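Wumden mini desk drawer, black with pink drawer
Reviewed by Xiomara Montoya
2025-08-17

Quick one, I'm between things. Bought this in December for the pens and markers that live all over my desk. Paid 20 dollars at Trornlow, on sale. Have had it long enough now to have opinions.

Looks first. Black top, rounded corners, smooth, wipes clean with a sleeve. Drawer is PINK. Bright, not dusty rose like I'd pictured from the listing. My sister Dayana thinks it's awful. I like it. There's a round black knob in the middle of the front and it's big enough to grab without looking, which matters when you're on the phone.

Came put together, no screws no glue. Small. Smaller than you think. Measure your spot before ordering, I didn't, and my first spot was a shelf it looked lost on. Moved it to the back of the desk, much better.

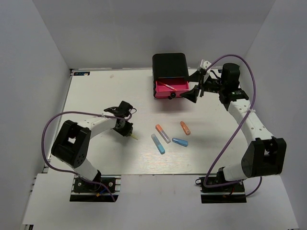 Drawer open, one pen in, four markers still to go.

The drawer. Pens I lay diagonally, habit from my old one. No dividers, and I'd of liked one down the middle. Everything slides to the front if you yank it. So don't yank it. Long rulers, forget it. Sticky notes ok, paper clips need a little dish or they end up in the corners.

Slides fine. Bit stiff the first week, then fine. No stop at the back that I can feel, and I pulled mine clean out twice early on - pens all over the floor. You learn where to quit. I open it maybe 8 times a day and the knob hasn't loosened.

The top shows dust. Black does. A mug fits up there but I wouldn't, the thing is light and it shifts when you pull the drawer with one hand. I put two of those rubber dots underneath and that pretty much fixed it. Should of been in the box.

Compared to the Bevidstead one I had before: that had two drawers, cost 40, and both stuck every summer. This is one drawer and it opens. I'll take that. If you have a ton of supplies get something bigger, this is for the handfull you use daily.

Wanda at work wants one for her lipsticks. Would probly be good for that.

Four stars. Fifth one if they add a divider and some feet.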